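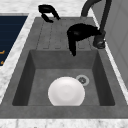 **To:** Flatanham home repair list
**From:** Ashok Sachdeva
**Subject:** Re: Slow drain in kitchen, also smell in the morning

Hello all,

Girish Bansal wrote:

> We moved to the Niltness building in November and from the first week the kitchen drain is slow. The water goes down, but it takes its time, and there is a gurgle at the end. In the morning there is a smell, not strong, like an old vase. I have poured baking soda and vinegar two times. It made a lot of foam and my children liked it very much, but the drain is the same.
>
> My neighbor gave me a bottle of the strong chemical cleaner. Before I use it I want to ask the list. Is it safe for the plastic pipes? Also a plumber quoted me 3,000 for "full line cleaning", and I don't know if this is the normal price or the price for new people.
>
> Girish

Girish, please don't open the bottle yet. I had the same two problems in my flat, and I will write what I did, in the order in which I should have done it. I am not a plumber. I worked 29 years with pumps at the Dirngate water works, so I know a little about pipes, but mostly about big ones.

**First, the trap.** This is the bent piece under the sink. In our kind of building it is white plastic with two large nuts, and you can open them by hand, or with a cloth around them if they are stiff. Put a bucket under it first. I forgot the bucket, and I had to dry the cabinet for two days with the doors open. Take the bent piece off and look inside. Mine had a gray paste in it, quite hard, which I think was cooking fat mixed with rice starch. I pushed it out with a bottle brush and washed the piece in the bathroom. Don't wash it in the kitchen sink while the trap is off. I am sorry to say I know two persons who did this, and one of them is me.

When you put it back, look at the rubber rings. If one is flat or has a crack, buy a new one before you close everything. The shop called Garg, next to the post office, keeps them in a drawer at the left side of the counter. Bring the old ring with you, there are several sizes which look the same until you are at home again.

**Second, the gurgle.** If the trap is clean and you still hear it, the pipe behind the wall may be partly closed, or air cannot enter well through the vent. These are different things and I could not tell them apart by the sound. What helped me was to ask the family above if their drain is slow too. If it is, the problem is probably in the common pipe and you should not pay for it alone. The building office must send someone. In my case the upstairs kitchen was fine, so I bought a hand snake of the cheapest type and turned it slowly into the wall pipe until it became soft to push. I pulled out more of the same paste. After this the water went down quickly and the gurgle was gone.

**Third, the smell.** Here I must correct what I wrote to this list last year. I said that the smell comes from the trap drying out. This can happen if you are away for a long time, but in a kitchen used every day I don't believe it anymore. In my flat the smell came from the overflow, the small opening high in the wall of some sinks, and the channel behind it. If your sink has one, pour hot tap water and a little dish soap slowly into it, and use a thin flexible brush. If your sink has none, look at the underside of the strainer and the rubber of the plug. Both collect more dirt than one expects.

**About the chemical.** I read the label of the one I had at home. It says that it should not stay in plastic pipe for long, and that it should not be used if the water is standing. Also, if it doesn't work, you then have a trap full of it, and the next person who opens the trap will get it on the hands. So if you have already used some of it, please tell the plumber before he starts.

**About the price.** I paid 1,038 last spring for a man to clean the kitchen line from the wall to the main pipe. It included the visit. I don't say that 3,000 is dishonest, because "full line" could mean the bathrooms and the balcony drain also. Ask him to write down which drains he will clean and how far he will go.

For keeping it clean afterwards I have only a small routine. I wipe the frying pan with paper before washing it, and once a week I let the hot tap run for a few minutes at the end of the dishes. The rice water goes to the plants.

If someone on the list has had the vent on the roof checked in the Niltness building, please write who did it and if the office paid. Girish, I have the hand snake in my storage room and you can borrow it. I am usually home after 6 p.m.

With regards,
Ashok Sachdeva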